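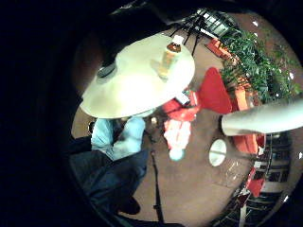

**比例名簿で当選した議員が任期の途中で党をやめたら、議席はどうなりますか?**

議席は本人のもの、というのが多くの国の基本的な考え方なので、党をやめても議員は続けられることが多いです。ただし国や自治体の選挙法に別の決まりがあれば、そちらが優先します。

---

## 質問の詳細

質問した者です。最初の回答、早くてびっくりしました、ありがとうございます。でも自分の書き方がざっくりしすぎていたので、ちゃんと書き直します。

今サドゥダノ(Sadudano)に住んでいて、夫の仕事の関係でこっちに来てから町の政治をぽつぽつ追いかけるようになりました。最初はゴミ収集の日程が急に変わって腹が立ったのがきっかけです(笑)。町のサイトで議事録が読めるって知って、読んでみたら意外と面白くて、翻訳アプリ片手に寝る前に読んでます。

で、町議会は定数7のちっちゃい議会です。このあいだの選挙で Climus という地域政党の名簿から当選した Annelore Pfeiffer さんという議員が、4月の本会議の冒頭で「本日をもって Climus を離れます」って言ったらしいんです。議事録にはその一行だけで、理由は載っていません。そのあと普通に予算の採決に参加してるんですよ。しかも今まで Climus が反対していた駐車場の料金の件で、賛成に回っていて。

私がもやもやしてるのは次のへんです。

- 名簿で選ばれた人って、票は党に入ったものじゃないの? 私の友達は党の名前だけ見て入れたと言ってます
- やめたなら名簿の次の人に席を譲るのが筋では?
- Pfeiffer さんには個人の票も538票入っていたらしいんですが、それって関係ありますか?
- 委員会の席はどうなるんでしょう。交通の委員会に入ってた人なんです

近所の人に聞いたら「そんなの法律で決まってるでしょ」と言われ、別の人には「裏切りだから辞めさせられるはず」と言われ、どっちを信じていいかわからず……。私自身は選挙権がないので(永住の手続きがまだです)怒る立場でもないんですけど、仕組みだけはすっきり理解したいです。法律に詳しくないので、やさしめでお願いします!

---

## 回答(ベストアンサーに選ばれています)

こんにちは。隣のヤキッツ(Jakitz)に長く住んでいて、むかし町議会の事務局でパートをしていました。法律家ではないのでそこは割り引いて読んでくださいね。でも離党騒ぎは在職中に何回か見たので、流れはわかるつもりです。

まず議席の話から。こっちの選挙規則だと、当選した人に議席が与えられた時点で、その席は議員個人に付きます。党が持っているのは「名簿を出す権利」と「空いたときに次の人を出せる権利」で、座っている人をどかす権利ではないんです。なので Pfeiffer さんが自分から辞職届を出さないかぎり、名簿の次の人の出番は来ません。これ、私も最初は変だなと思いました。だって有権者は党の名前に丸をつけてるわけですから、お友達の気持ちはよくわかります。

じゃあなんでそうなっているのかというと、昔からある「議員は誰の指図も受けずに自分の判断で投票する」という考え方があるからです。自由委任とか呼ばれるやつですね。もし党が「言うことを聞かないなら席を返せ」と言えるなら、議員はみんな党の幹部の顔色ばっかり見るようになってしまう。特にうちらみたいな小さい議会だと党の幹部=地元の有力者だったりするので、そこを切り離しておくのはけっこう大事だと私は思っています。もちろん反対の意見もあって、党を替わったら自動で失職、という決まりの国もあります。だから「世界中どこでもこう」ではないです。インターネットで調べると別の国の話がいっぱい出てきて混乱するので、検索するときは国名を入れたほうがいいですよ。

日本から来た方だとなおさらややこしくて、日本の国会の比例選出議員の場合は、離党して無所属になるのはOKだけど、その選挙で名簿を出して争っていた別の政党に移ると失職、という決まりがあるんです。ご主人や周りの日本の方と話すと、たぶんこのルールと混ざります。こっちの町議会には移籍の制限はありません。少なくとも私が働いていたころにはなかったし、そのあと変わったという話も聞いていません。

538票の件。個人に付いた票は、名簿の中の順番を決めるために使われます。たとえば名簿の下のほうに載っていても、個人票が多ければ繰り上がって上の人を追い越せる。で、当選が決まったあとはもう役目が終わりです。離党した人がよく「私には個人の支持がこれだけあった」と演説で言うんですが、あれは政治的なアピールであって、法律上はゼロ票の人でも538票の人でも議席の強さは同じです。ただまあ、言いたくなる気持ちはわかる(笑)。それだけの人が名前を選んで書いてくれたんだから、本人にとっては大きいですよね。

ここからが、質問者さんが気になっている委員会の話です。これは議席と扱いが違います! 本会議の席は個人のものですけど、委員会の席は会派ごとに割り振られているんです。だから会派を抜けると、元の会派は「あの席はうちの枠だから人を替えます」と言える。私の記憶では、離脱の届けが議長に出てから7日以内に会派が後任を届ける、という形でした。届けがなければそのまま前の人が座り続けます。実際、ヤキッツでは会派側がうっかり出し忘れて、抜けた人が次の年まで文化の委員会にいたことがあります。気まずかったですよ〜、会議のたびに。お茶を出す順番まで気をつかいました。

交通の委員会に今も Pfeiffer さんの名前があるかどうかは、町のサイトの「委員会名簿」というページを見ればわかります。議事録のページとは別の場所にあって見つけにくいんですが、トップから「議会」→「構成」と進むと出てくるはずです。更新が遅いので、直近の会議の出席者欄と見比べるのがおすすめ。

それから、会派を抜けて一人になった議員にはちょっと不利なことがいくつかあります。発言時間が短くなるとか、会派向けの事務費がもらえないとか、議長会議に出られないとか。だから離党した人が別の会派に「客員」みたいな形で入れてもらうことがよくあります。サドゥダノだと Henriques の会派が受け入れそうな気がしますが、これは完全に私の予想なので聞き流してください。駐車場の件で賛成に回ったと書いてあったので、そう思っただけです。

あと、議事録に理由が載っていないのは普通です。離脱の報告は議長が受け取るだけで、理由を言う義務がないんですよ。知りたかったら傍聴のあとに本人に聞くのが早いです。小さい町の議員さんって、廊下で話しかけるとだいたい立ち止まってくれます。選挙権がなくても傍聴はできますし、住民質問の時間に手を挙げるのも住民登録があれば大丈夫です。寝る前に議事録を読むくらい好きなら、ぜひ一回行ってみてください! 議事録だと拍手とかため息とかが全部消えちゃうので、生で見ると印象がぜんぜん違います。

長くなりました。わからないところがあったらコメントください。

### コメント

**質問者:** めちゃくちゃわかりやすいです!! 議席と委員会の席が別物っていうのが目からウロコでした。委員会名簿のページ、言われた通りに行ったらありました。まだ Pfeiffer さんの名前が残っています。これって Climus が届けを出し忘れてるってことですか?

**回答者:** 忘れているのか、更新が遅いのか、それとも話し合ってそのまま残すことにしたのか、ページだけだとわからないですねえ。円満に別れた場合はそのままにすることもあります。次の交通委員会の出席者を見てみてください。

**質問者:** 見てみます! ちなみに会派って一人でも作れますか?

**回答者:** うちの町は二人からでした。サドゥダノは議会規則の最初のほうに書いてあると思います。PDFで、しかも横向きに読み込まれてるやつなので首が痛くなりますけど。

---

## 回答

上の人が詳しく書いてるので補足だけ。

私は党をやめたら席も返すべき派です。法律の話はその通りなんでしょうけど、納得はしてません。名簿で通ったってことは、党のポスターとか党のビラとか党の人の足で当選したわけで、それで入っておいて途中で反対のことをやるのはどうなのと思います。自分は前の選挙で Climus のビラ配りを手伝ったので余計に腹が立つ。雨の中やったんですよ。Pfeiffer さん本人も一緒に配ってましたけどね、それは認めます。

で、住民に何ができるかというと、リコールみたいな制度は議員個人に対してはないです(町長にはある)。できるのは請願で、住民の署名が300集まれば議会は本会議で取り上げないといけない。ただ取り上げるだけで、議員を辞めさせる力はないです。「説明を求める」という請願なら通る可能性はあるかも。やろうかなと思って用紙をもらってきましたが、名前と住所と生年月日を全部手書きで、これを300人に頼むのかと思ったら気持ちがなえて引き出しに入ってます。

あと次の選挙で落とす。結局それが一番早い。

### コメント

**質問者:** ビラ配りをされてた方のお話が聞けるとは! 腹が立つのも当然だと思います。請願の署名は外国籍でもできますか?

**回答者:** 住民登録があればできたはず。用紙の裏に細かい字で書いてあるけど今手元にないので、窓口で聞いてください。火曜は夕方も開いてます。

**別の人:** 横から失礼します。請願と陳情で必要な人数が違うので、窓口ではどっちの用紙か確認したほうがいいですよ。私は前に間違えて全部書き直しになりました。バス停の屋根の件で。

**質問者:** バス停の屋根、どうなりました?

**別の人:** まだ付いてません。

---

## 回答

党の規約のほうも見たほうがいいです。地域政党だと「離党するときは議席を返上する」という誓約書を候補者に書かせているところがあります。法律上の強制力はまずないと思いますが、書いたのに守らなかったとなると地元の新聞がつつくので、それで自分から辞める人もいます。Climus がそういう紙を書かせているかは知りません。

あと離党と会派離脱は別です。党籍を残したまま会派だけ抜ける人もいるし、逆もいる。議事録の「Climus を離れます」がどっちの意味なのか、原文の単語を確認してみてください。翻訳アプリだと両方同じ訳になることがあります。

### コメント

**質問者:** うわ、そこは考えてませんでした。原文を見たら「会派」に当たる単語が入っていました……。ということは党員のままかもしれないんですね?

**回答者:** その可能性はあります。党のサイトの議員紹介にまだ載っているかどうか見てみては。

**質問者:** 載ってました。写真も前のままです。近所の人に「離党した」と言いふらしてしまったので、明日訂正してきます……。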